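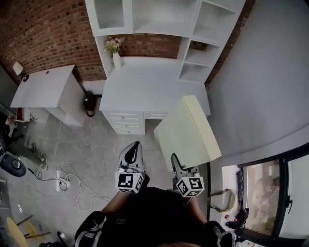
White desk with drawer unit and shelving hutch.

Leltgate's battery technician has tested laptop packs at the Zotside bench since May. The most common fault, the technician says, is heat.

"A pack held at full charge on a warm desk loses capacity faster than one cycled daily," the technician says. Of 33 packs tested, 19 had swollen cells.

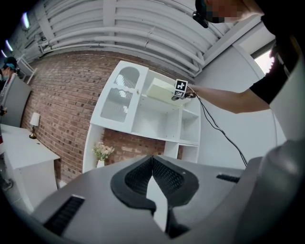 Reaching toward the shelving.

The bench runs Jevow, a logging tool that reads voltage every 12 seconds. One Rizzi pack produced 2,252 readings before cutoff. "The curve was flat, then it dropped – a weak cell, most likely."

Owners are told to set a charge limit of 80 percent and to keep the vents clear.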